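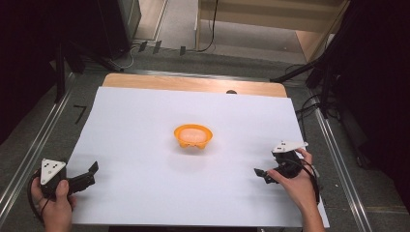 Volume is the amount of space that a body takes up, and capacity is the amount that a vessel can hold. In daily speech we mix the two words, and in most kitchens this does no harm. In this course please keep them apart. Take an orange plastic bowl with a wavy rim. The volume of plastic in it is small, but its capacity is many times larger, and the wavy rim gives us the first difficulty of the unit: at which height is the bowl full? Water will leave at the lowest point of the rim, so the capacity for water is fixed by the low points. For dry rice, which can be heaped, the answer is different again.

Unit 2. Measuring the capacity of irregular vessels

Reading before class: Cheung notes, the chapter on liquids. The worked problems at the end are optional, but problem 12 comes back in the test in April.

Method A, by pouring. Fill a measuring cylinder to 500 ml and pour slowly into the vessel until the water reaches the chosen level. Read what is left in the cylinder and subtract. If the vessel is larger than the cylinder, refill it and add the results. Read always at the bottom of the curved surface (the meniscus), with the eye at the same height as the water.

Method B, by weighing. Put the empty dry vessel on the balance and write down its mass. Fill it, and write down the mass again. The difference is the mass of water, and from the mass we get the capacity, if we know the density. At room temperature one milliliter of water has a mass very near to one gram, a little less. For our purpose we may take it as one gram, but you should write in your report that you did so.

In the Parkthorpe group a large salad bowl gave 1004 g of water by Method B. By Method A the same bowl gave a smaller result. The usual cause is drops that stay on the wall of the cylinder - each refill leaves a few of them, and they are counted as poured although they never arrived. Then the result of pouring should be too large and not too small, so in this case we must look for another cause. Think about it before you read further.
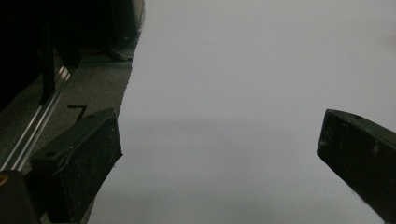
Florence Ouellet thought that the level was the problem, and that the two fillings had simply stopped at different heights. In a wide vessel, she wrote, one millimeter of height is a lot of water, and she would not trust any comparison where the level was judged by eye. I agree with her. Near the rim the water surface is at its widest, so a small error in height becomes a large error in capacity.

To reduce it, make a mark on the inside wall and fill to the mark in both methods. Check also that the table is level - a tilted bowl spills early on one side.

Homework: choose one vessel at home, measure it by both methods, and give the difference in milliliters and in percent. Reports go to Darlene Leclerc before the next class. Show your subtraction.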